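Household appliance handling (robotics)

Household appliance handling is the set of working rules used when two-armed robots operate around domestic appliances such as refrigerators, ovens and washers. The best known set, the Praner rules, was drafted by Rajkumari Negi and Snædís Kvaran and first circulated on June 13, 2020. It has no legal force and is used alongside an operator's own risk assessment.

Scope

The rules cover fixed and semi-portable appliances in lived-in rooms. They do not cover commercial kitchens. Small refrigerators are treated in section 7, which deals with doors, shelves and removable trays.

Approach and clearance

The door is to be fully open before either arm enters the compartment. Where a cabinet stands on bricks or blocks, the base is checked for rocking first, and neither gripper may push against it. Arm speed is lowered near the door, and cables are kept clear of the hinge side.
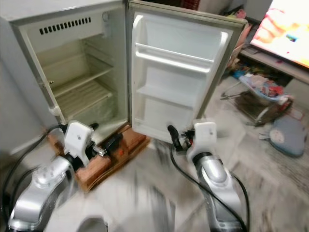
Two arms at a mini refrigerator with the door open and the shelves empty.

Work inside the compartment

One arm works inside at a time. The other is held back from the cabinet unless it is needed to steady a part. Clear plastic trays and crispers are handled at no more than 80 per cent of the normal grip setting, as older plastic can crack. A tray that catches on a wire shelf is backed out and tried again - it is not forced.
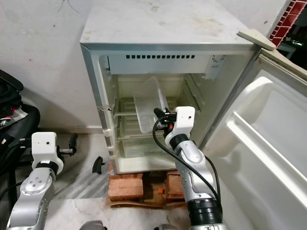 Right arm reaching toward a clear plastic tray; left arm held away from the cabinet.

Floor area

The floor between the arms is inspected before each session and dropped parts are picked up by hand with the arms stopped.

Revisions

Maxine Merrick revised the tray provisions in 2025, after comments from users at Zakstead. The grip limit was kept, although Angus Ruawai had argued for a separate value for each type of plastic.

See also

Faulkner door test
Pomis grip scale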